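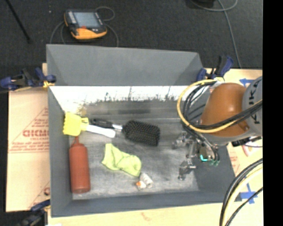

Slide 1. The bin, the arm and five things to pick up.

OK, hi everybody. (Wait for the door to close, it squeaks.) I'm Harish Nambiar, I'm in the Wirondale robotics club, and I've got the bin project with Genivaldo Furtado, who is running the laptop so please be nice to him if a slide skips.

Leave slide 1 up for a while. People always want to look at the hand first, so let them! Then point at the objects. Scrub brush, hairbrush, squeeze bottle, green cloth, little white container. We call this set Brornari, which was a typo in a file name back in December and it stuck.

The job sounds so easy. Reach in, grab one thing, lift it out, put it down, go again. My cousin asked me why that takes a whole semester, and I didn't have a good answer for her then, so this talk is sort of my answer.

Start with the hairbrush. It's lying bristle side up, and I love this one, because you and I would go straight for the handle and never think about it. Our first program, Bosel, went for the middle of whatever looked biggest. On a hairbrush that's the bristles. Fingers come down, bristles bend, brush scoots away. We ran Bosel 100 times over two weekends and got 41... NO, check this with Genivaldo before saying it out loud. Just say "fewer than half" and move on.

Then the cloth. A cloth has no shape you can count on! Every time you drop it back in it's a new object. What helped was going for a fold that sticks up (point at the narrow part on the left) and closing slower than feels right.

Bottle: it's right up alongside the wall, so there isn't much room for a finger on that side. Ask the room how they'd do it. Somebody will say "tip it over the edge" and that's a fun idea, take a minute on it.

Slide 2, the code. Don't read it to them. The new program is Yazzie. It picks a spot, scores it, and if the score is bad it gives up and tries a different object. Giving up was Genivaldo's idea and it was the best change we made all year. The log has 918 tries in it now, 132 of those on the cloth alone, mostly my fault.

Slide 3, stuff I'd do over. Clamp the bin down on day one. Sort out the cables before you write any code, I mean it, a loop of cable that's fine when the arm is up high can be a real pain down low. Write down which version you ran. (Look at Genivaldo here, he'll laugh.)

If there's time, take questions. If somebody asks about glass, we haven't tried it.

Join our mailing list for club dates and new talk notes. Enter your email to sign up.

3 comments

robin_t: Did you try flipping the hairbrush over first?

Harish: Once, by accident. It's on the list!

mkl88: The giving up part helped our team a lot, thanks for putting the notes online.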